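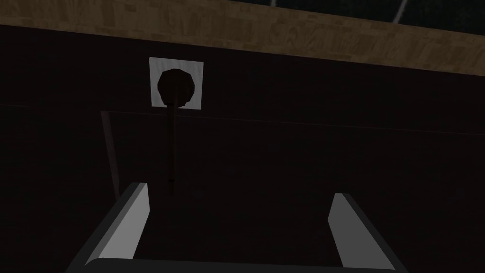
Guilan Jia

The Clikberg Weekly Record, Facsimile Edition
Publisher: Song Editions
Item no. 2340
Format: 4 volumes, cloth over boards, sewn
Pages: 1659
Language: English and German, as first printed

The Clikberg Weekly Record was a town newspaper printed on Rurkum Street, two doors down from the grain exchange. It came out every Monday and carried shipping prices, church notices, court reports and a serial story on the back page. For most of its life the same family owned the paper and the press. They lived on the floor above the shop.

This edition reprints the complete surviving run at full size. The pages were scanned from the printer's own file copies, which had been kept folded in the attic of the Rurkum Street building. Fold lines still show on many sheets, and we left them in. Where a page was torn, the missing text was filled from a second copy if we could find one. Where we couldn't, the gap is left blank and listed in the notes to that volume.

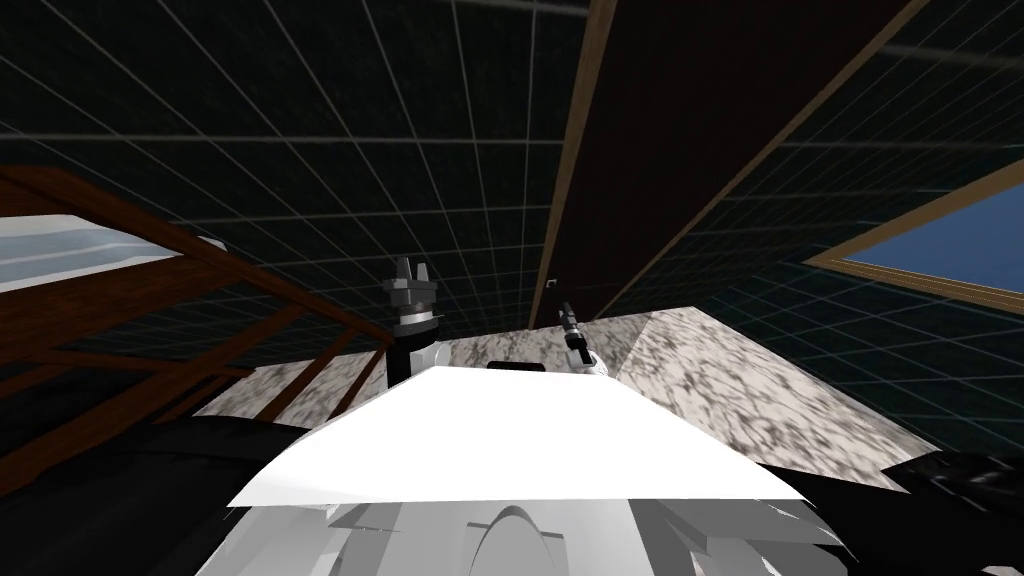
Volume 1 has the longest introduction. It covers the founding of the paper, the move from a hand press to a steam press, and the split between the two editors over the school tax. Volumes 2 and 3 have short notes only. Volume 4 contains the index of names, which can also be bought as a separate paperback. The index covers births, marriages, deaths and legal notices. It doesn't cover advertisements.

The German supplement ran for part of the period and is bound in with the issue it belonged to. It has not been translated.

Paper is Millix uncoated, acid free. The set is printed in black only, including the holiday issues that first appeared with a red masthead. The print run was 3000 sets and there are no plans for another.

Volumes are not sold singly. Sets ship in two cartons, and both may not arrive on the same day. Please check the corners before you sign for them. Libraries can order on a purchase order and will be billed when the second carton ships. Returns are accepted if the shrink wrap is unopened.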